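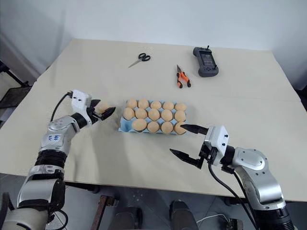

A reader wrote in to say that I was wrong about washing eggs, and that hers sit on the counter unwashed for weeks with no trouble. She may well be right. I had said in April that I wash everything the day I get it, and I have since stopped.

The change came when I began writing things down. I buy from a farm stand on the Foma road, 4 miles from the house, and for most of this year I kept a notebook with the date I bought each batch and the date I used the last one. I spent $132 in all. The unwashed eggs kept better than the washed ones. I threw out two of the unwashed and a good many more of the others.

What I do now is simple. Unwashed eggs stay in the pantry, which holds at 40 degrees or a little over for most of the winter. If one is dirty I wipe it with a dry cloth and use it first. Once an egg has been washed or chilled in the refrigerator, it stays in the refrigerator.

I still do the float test on older ones. A fresh egg lies flat at the bottom of the bowl. An older one stands on end. If it floats, I don't use it.

The stand closes after this week and opens again when the hens pick up. Until then I will be buying from the Michiels store in town, where the eggs are washed before they are packed, so they go straight into the refrigerator. The price there went up again last month.

I am making two custards and a sponge cake before the holiday. The cake recipe is the same one I posted last winter, with less sugar.

Posted 2024-12-21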